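Notebook > Family stuff > Toys, mostly against

I have a bad record with educational toys. Every one that has come into this house was going to teach something, according to the box, and most of them taught my son how to get a battery door open. So when my sister told me she was getting him a shape sorter made of foam, I said thank you in the voice she knows well.

She went ahead. It came from a shop called Bridine, which sells things for classrooms and therapy rooms and has a website that has not been touched in years. The listing promised "hours of focused play" and "1,000 combinations." I would love to know how they got to that number. There are nine places to put things. Maybe if you count all the wrong ways to do it.

What I will say for it is that it's plain. It is a thick slab of red foam with the shapes sunk into the top. No lid, no music, no cartoon animal with opinions. I left it out on a Sunday and said nothing about it, which is my usual test. If a toy needs me to sell it, it goes to Skotavel, the secondhand place by the bus station, and somebody else can be disappointed.

He went for the star first. Of course he did, everyone does, I did too when he was asleep. The star is harder than it looks because it has five points and it sits a little tilted, so you line the piece up straight, the way you think a star should go, and it won't drop. He got annoyed and turned it about four degrees by accident and in it went. Did he learn about rotation? I doubt it. He learned to hit it until it moved.

The big circle is a gift for anyone having a bad day. There is no wrong way to turn a circle. The wide oval in the front is the mean one, since it looks as easy as the circle and isn't. The back corner has a sort of crown shape, two peaks with a notch between them, which my son calls the M and my sister calls the castle. I am staying out of it.

My real complaint is the small stuff. Some of the spots hold more than one piece. There's a little triangle of three round holes, and a pair of small squares sitting next to each other, one slightly higher than the other, and then one more pair that is a small square and a small circle together. Small holes mean small pieces, and small pieces mean me on my stomach with a flashlight looking under the couch. One of the round ones was gone for 5 days. It was in a boot.

I asked Yaryna Levchenko, who taught preschool for years and lives across the hall from us, whether this kind of thing does any good. She said it does what a puzzle does, and that I should stop reading listings. She also said to put out only two or three pieces at a time – I had been dumping the whole bag on the rug like a fool. That did help. He stays with it longer now, though I would put "hours" closer to ten minutes, fifteen if it's raining.

The foam itself I'm still not sure about. I keep expecting the edges of the star to go ragged, and I don't love the idea of juice anywhere near it. Ask me again in October. For now it has outlasted the talking globe and the magnetic letters, and it hasn't gone in the Skotavel bag. My sister has been told this and is being unbearable.

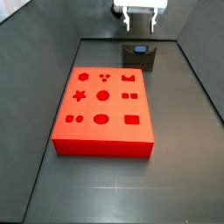
The sorter, all pieces out. Star on the left, the M (or castle) in the back corner.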